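Home News Services Drop-off sites Rates Contact

Stullalach to take small electronics and hard plastics at one counter from August

The Stullalach waste district will merge its two drop-off streams for small household goods in August. Residents now take battery-free electronics to the east yard and hard plastic items to the west yard. Under the new arrangement both go to a single counter at the east yard, and staff will divide them there into graded bins before they are trucked to the Skerkano processing plant.

The change applies to items that fit through the counter opening, such as keyboards, computer mice, chargers, toys, storage boxes and kitchen utensils. Televisions, monitors and large appliances stay on the existing appointment system.
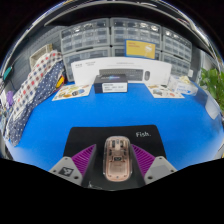
Page last changed: 5/14/23

The district collected almost 4000 bags of mixed small goods last year. A sample of 792 bags was opened and weighed at Skerkano over the winter. The plant's report found that the main source of loss was items delivered to the wrong yard. Electronics found in the plastics stream have to be pulled by hand before the shredder, and a missed circuit board can lead to the whole batch being downgraded. Plastic goods with no wiring, when they arrive with the electronics, go through a dismantling station they do not need.

Color was the second issue. The optical sorter at Skerkano identifies resin by near-infrared reflection. It reads clear, tinted and light-colored plastics well. Black plastics containing carbon pigment absorb most of the signal and are rejected to a residue bin, where they are currently baled and sold as low-grade filler. Metallic finishes give mixed results depending on whether the effect comes from flakes in the resin or from a coated surface. Coated parts may be read as an unknown material even when the plastic underneath is a common one.

The district will therefore use four grades at the counter. Grade A is clear and tinted hard plastic with no electronics. Grade B is opaque colored plastic. Grade C covers black, painted and metallic-finish plastic. Grade D is anything with a cord, a board or a battery compartment, whatever the shell is made of. A transparent housing does not move an item out of Grade D.

Grade D goods will be opened at Skerkano and the shells returned to the plastics line after the boards, cables and screws are removed. Shells held together with glue will be shredded whole and separated in a water tank. The plant expects a lower yield from these and has asked the district to log them separately for the first year.

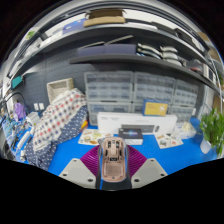 Items made of several plastics joined together will be graded by the largest part. Staff will not take items apart at the counter. Residents are asked to remove loose batteries at home and hand them over separately; lithium cells should have their terminals taped. Goods with a sealed battery must be declared, and will be placed in a lidded steel drum filled with dry mineral granules.

Hauling between the east yard and Skerkano will be done by Gagnon under the existing contract, which has been extended without a change in the per-load rate. Gagnon will replace the open roll-off containers with stackable crates, each rated for 1000 pounds. The crates can be lifted from either side, and will be weighed on the yard scale before loading. Under the present method the truck is weighed only on arrival at the plant, so the district has had no separate weights for the two streams.

Records will be kept in Titen, the tracking software already used for the district's glass and scrap metal. Each crate gets a printed label with a grade letter and a date. Rejected crates will be entered with a reason code, and a monthly summary will be posted on the district's website. The first summary is to cover a full month of operation, so no figures should be expected before the fall.

The west yard will remain open for brush, cardboard and scrap lumber. Its plastics bay is to be emptied, pressure-washed and converted to covered storage for road salt. Signs at the gate will be changed in the week before the switch, and plastic goods brought to the west yard after that will be turned away.

There is no fee for residents with a current yard sticker. Small businesses may use the counter up to a limit of 2 crates per visit and will be billed at the posted commercial rate. Larger loads must be booked through the yard office. Schools are treated as residents for this purpose, provided the material comes from their own buildings.

The following will not be accepted in any grade: foam packaging, plastic film, garden hoses, smoke detectors, and containers that have held motor oil or pesticide. Smoke detectors should go to the hazardous waste day. Foam and film have no outlet at Skerkano and belong in household trash. Product boxes should be flattened and put in the cardboard container next to the counter.

Counter hours will match the yard hours, with the last drop-off 30 minutes before closing. The drive lane will run one way, entering from the scale road and leaving by the north gate. Vehicles with trailers should wait in the outer lane until directed in.

The district will review the grades after twelve months. One option mentioned in the Skerkano report is a second sensor that would allow some black plastics to be identified by resin. The plant has not ordered the equipment. If it is installed, Grade C would be split, and the counter bins and labels would have to be changed again.

Printed copies of the grade list are available at both yards and at the Stullalach town office.

Contact the yard office | Copyright Stullalach Waste District | Back to top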